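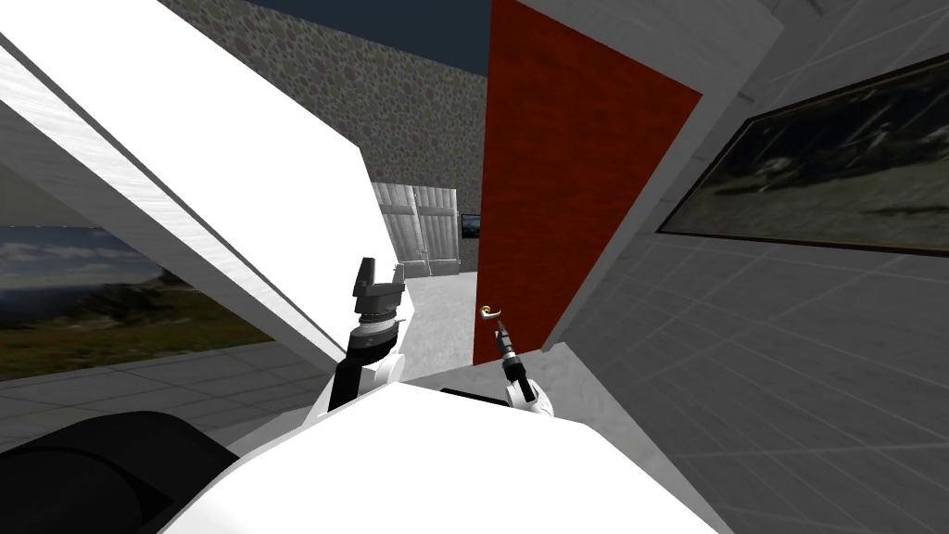

Figure 1. Door exercise in simulation: right gripper just beneath the lever handle, left gripper open, door partly open.

Unit 2: Passing through a doorway

This unit forms part of the Plinard course in mobile manipulation. Students work in pairs with the simulated two-armed robot supplied in the Fleletik package. No work on hardware is required before May.

Task
The robot must bring one gripper to the handle, open the door far enough for its body to pass, and drive into the room beyond without touching the frame. Either arm may be used on the handle. The idle arm must be kept clear of the frame — contact by either arm counts as a collision.

Each run is limited to 600 simulation steps. A run that reaches the limit is recorded as incomplete, whatever the position of the door.

Points to prepare
Read the Alarcón notes on lever handles, sections 1 and 2, before the laboratory session. Pairs should be able to state which joint limits apply when the gripper approaches a handle from below, and how the base should move while the door is swinging.

Submission
Submit the controller, the log files and a report of no more than 1148 words through Utance. The report must include at least one failed run, with the step at which the fault first appears in the log. Late work is subject to the usual department rules.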